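Sorting packaged dry goods into a slotted basket

Notes by Tudor Costache for the Sundstead household pages

Open plastic baskets with slotted sides work well for packets that will not stand on a shelf. The slots let air through and show part of the contents from the side. They also limit what the basket can hold, as fine items slip out and sharp corners catch. The method below covers a mixed load: snack bags, dry pasta, pocket tissues and small wrapped pieces.

Clear the table first. Put the basket at the far side, against the wall if there is one, and leave the near side free for sorting. Lay the packets out singly with the printed face up. Multipacks of pocket tissues stay in their outer wrap until the first packet is needed.
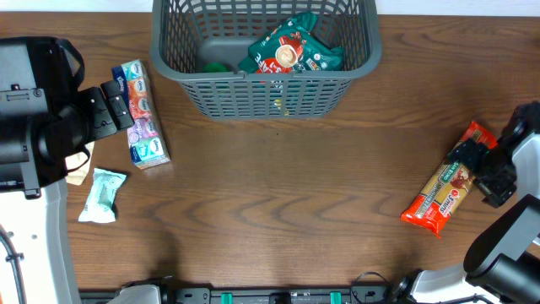

Check seals before anything goes in. Hold a snack bag by the top seam and press the body lightly with the palm. A sound bag pushes back. A bag that goes flat is leaking and should be eaten that day or moved to a jar with a lid. Do not fold an unopened bag to make it fit. The crease weakens the film, and the contents break along it.

Bags of chips and other puffed snacks go in on the diagonal, which uses the longest dimension of the basket. If the bag still stands above the rim, that is acceptable provided nothing is stacked on it.

Dry pasta needs separate treatment. Short shapes can go in the basket in their own bags. Spaghetti is stiff and long, and the strand ends will work through thin film if the package is stood on end and knocked repeatedly. Lay it flat, or use a basket longer than the package. Measure before buying: our pantry basket is 342 mm inside, and the one that came before it was 320 mm and had to be given over to onions.

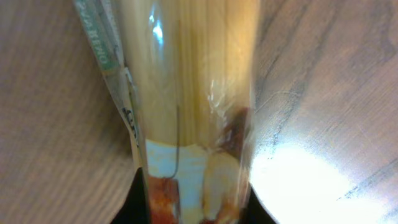

Once a package of spaghetti is open, squeeze out the air, roll the film down to the strands and fasten it with a rubber band. Two bands are better for a part-used package, one near each end. Write the month of opening on a strip of masking tape (February is enough, the day is not needed) and stick it to the film, clear of the cooking time.

Loading order is heavy, then rigid, then soft. Cans and jars do not belong in this type of basket. A thin floor bows under them, and lifting by the rim then puts the load on the corners.

Place each packet so that some of its color shows at the side wall. With a few weeks' use the household learns which color means what, and the basket does not have to be emptied to find one item.

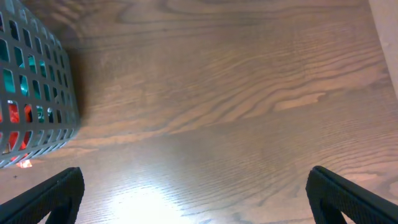
Small wrapped pieces fall to the bottom and are forgotten. Put them in a cup or a shallow box inside the basket. Check the slot width against the smallest packet; anything under 12 mm thick can slide out edge first when the basket is tilted.

Keep tissues and other paper goods apart from food with a strong smell. Coffee and spices are the usual cause of trouble. Ásdís Oddsson wrote in to recommend a second basket for paper goods, and we have used that arrangement since.

Every 2 months, take everything out and wash the basket in warm water with dish soap. A bottle brush reaches the slots. Rinse, shake and stand it upside down on a rack until the corners are dry. 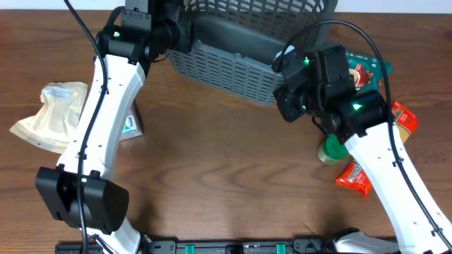
Wipe the table with a damp cloth before reloading. Crumbs under the basket scratch a finished wood surface when the basket is dragged, so lift it to move it. Felt pads on the base help, but they come off in the wash and need replacing each time.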